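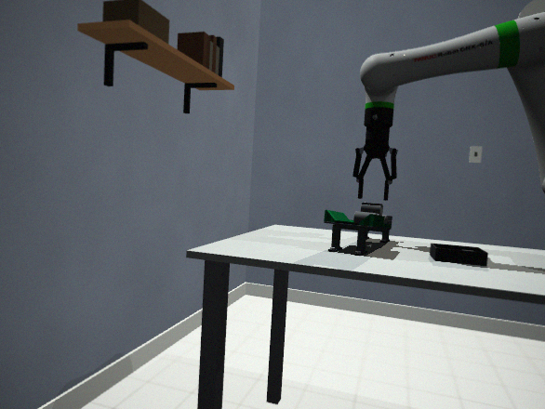 CRX-5iA arm model with two-finger gripper over the green-and-black fixture, simulated workcell.

Tandlow Bench Cell: Simulation Scene and Episode Data

Release notes and data card
Maintainer: Jolien Van Wijk, Devby Shared Workshop
Last revised: 2022-07-06

Summary

Tandlow is a simulated model of a small robot workcell, prepared by members of the Devby Shared Workshop ahead of a physical build in the same space. The package contains the scene files, the gripper model, a set of scripted pick-and-place episodes, and the tools used to replay them. It is intended for members planning the bench layout and for hobby builders who wish to test grasp and path code before using hardware.

The current release contains 1793 episodes. Of these, 253 are reserved for evaluation and should not be used for tuning.

Scene contents

The scene is a tiled room with a white-topped table on black legs. The arm works over the table from one side. The fixture and a shallow black tray are placed on the tabletop. A wall shelf with a box and books is included as background geometry; it carries collision shapes, and planners must treat it as an obstacle.

The fixture is the part to be grasped. Its start position is drawn at random from a rectangle on the tabletop, and its rotation is drawn separately. The tray remains fixed in all episodes. A placement is scored as complete when the center of the fixture lies within the inner outline of the tray and the gripper has opened.

Package layout

scene/ — room, table, shelf, and lighting definitions
arm/ — joint limits, link meshes, and collision hulls
gripper/ — finger meshes and contact settings
episodes/ — one folder per episode, numbered from zero
splits/ — plain text lists of training and evaluation episodes
tools/ — replay, export, and checking scripts

Episode format

Each episode folder holds a joint log, a gripper log, an object pose log, and rendered images. All logs share one clock. Positions are given in meters and angles in radians, in the table coordinate system. The origin is the front left corner of the tabletop, with the vertical axis pointing up.

Members who used the February release should note that the origin has moved. It was previously placed at the base of the arm. The script tools/shift_origin converts older logs and leaves the original files unchanged.

Installation

The scene is loaded through Radwan, the workshop's scene loader. Copy the package to a local folder, set the scene path in the Radwan settings file, and run tools/check_scene. The check reports missing meshes and mismatched joint names. Replay should not be attempted until the check passes.

Image export requires the Turkodness add-on. Users who need only the joint and pose logs may omit it.

Known limitations

Contact between the fingers and the thin legs of the fixture is unreliable at large time steps. In 69 episodes the fixture slides during closing; these are listed in splits/slip.txt and have been kept in the training set.

Episode 602 contains a gap in the gripper log. It is skipped by the replay tool and will be replaced in a later release.

Shadows and surface brightness vary across the tabletop. The lighting has not been matched to the workshop, and image-based results should be expected to change on the physical bench. Cable routing is not modeled. Friction values were set by hand and have not been measured.

Use with hardware

The logs are not approved for direct playback on a physical arm. Path clearance was checked against the simulated room only. Any member moving from this package to hardware must complete the workshop induction, confirm the bench dimensions, and run the first motions at reduced speed with a second member at the stop button.

Contributions

Corrections to the scene geometry should be submitted with a tape or caliper measurement and the name of the file affected. New episodes must pass tools/check_episode before review. Contributors are asked to keep the existing numbering — removed episodes leave a gap, and their numbers are not reused.

Questions about the package may be left for Jolien Van Wijk at the Devby front desk or raised on the workshop's members' list.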